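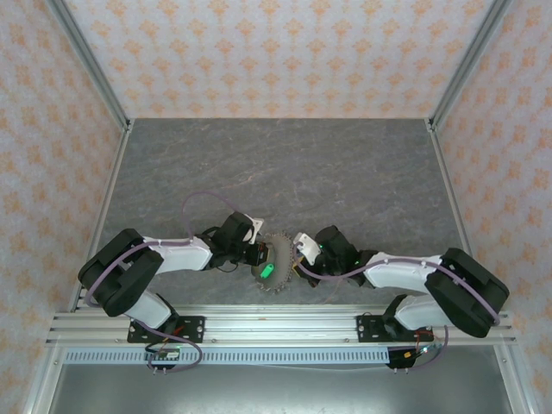

Two arms, and what we do now with our hands

Jan 14, 2019

In November our workshop in Merton got a cell with two robot arms. I work there since many years with small gears and discs, and I want to write down how it is now, before I forget how it was.

Before, one person took each part, turned it between the fingers, looked at the teeth and passed it on to the next table. On a good shift I could do 800. In the evening my thumbs hurt, and I did not like to open a jar at home.

Now the arms hold the toothed disc upright between them, one gripper from each side. They are slower than I expected. The first program came from Tangen, and it was made for a bigger part, so we had to teach most positions again. This took 12 days. I was asked to help because I know where a disc may be touched and where it should not be touched. I was a little proud of this, I must say.

What changed for us is mostly the talking. At the old table we talked all day, also about nothing. Now one of us stays by the cell and the others are in packing, behind the wall. No person lost the job, and I am thankful. But two colleagues asked to move to the Nuvport site, and I think it was for the company more than for the work.

I also had to learn the error list. It has 166 lines, and many of them say almost the same thing. I translated the common ones to normal words and taped the paper next to the screen. Somebody already wrote a better word for line 12, with a pencil.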